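Prunivura community room: progress report for April

Hello again to everyone at the Afolabi fund! I promised a proper update once we were past the sorting stage, and we are well past it now, so get comfortable.

The short version is that the storage end of the room is in place, the lights are up, and we are still inside the budget (just). The longer version follows, with a couple of requests near the end that I'd love you to look at before the next payment goes through.

Where we've got to

When I last wrote, everything we owned was in boxes, and the boxes were in everyone's way. The first part of your grant went on fixing that. We moved out up to 200 items, from craft supplies to old board games with half the pieces gone, and anything past saving went to the Semport recycling center. It took two trips and a very patient borrowed van. What was left got sorted by how often people reach for it — a system I fully expected to fall apart in a week, but so far it's holding.

The tall metal rack came next. I'd gone back and forth on this one, as you may remember from my rather long email, but I'm so glad we went with the open kind with thin bars. A solid unit would have closed off the bright side of the room, and that light is the nicest thing we have. The white cabinet went in close by, with its dark cubbies divided up by thin white panels, and it has made a real difference to how the place feels when you walk in. People have started putting things back without being asked!

The lights were the part I was most nervous about. We'd talked about one big fitting, then changed our minds and went for a cluster of small bright white ones grouped close together, on thin white arms. They're in the white framed structure past the cabinet, and they are bright. Really bright. I had one grumble in the first week and plenty of compliments after that, so I'm calling it a win.

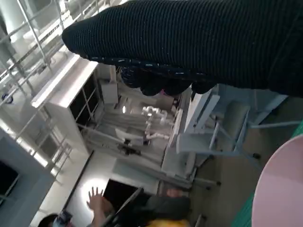 What the money went on

The rack and the cabinet together used 60 percent of this stage's budget, a bit more than I'd put in the plan. The cabinet was the culprit. The one we first picked from Tindov was out of stock, and the next size up cost more but came sooner. I made up most of the difference by keeping our old storage boxes and giving them new labels.

The lights came in under what we'd set aside, delivery included. I've sent the receipts separately, and they're in the same order as the lines in the budget sheet so you don't have to hunt.

What's slower than I hoped

Labeling, mostly. I thought it would be an afternoon's work and it has turned into a running argument over what counts as "paper" (is card paper? are envelopes?). Eight cubbies' worth of labels are printed and waiting in a folder, and I'd like to settle the wording before we stick anything down.

The walls also need another coat of paint on the side behind the rack, so that will mean shifting it for a day. I should have done the painting first. Lesson learned, and I've put it at the top of the list for the next room.

Two things I need from you

Could you confirm whether leftover money from the lights can go toward paint and brushes? It's a small amount, but I don't want to move it between lines without a yes from you.

And would you be all right with us pushing the seating order back a month? I'd like to see how people use the floor space now that the storage is sorted before I commit to chairs.

I'll send the next update once the painting is finished and the rack is back in its place. You're welcome to drop by before then, any time after 2 in the afternoon, and I'll put the kettle on.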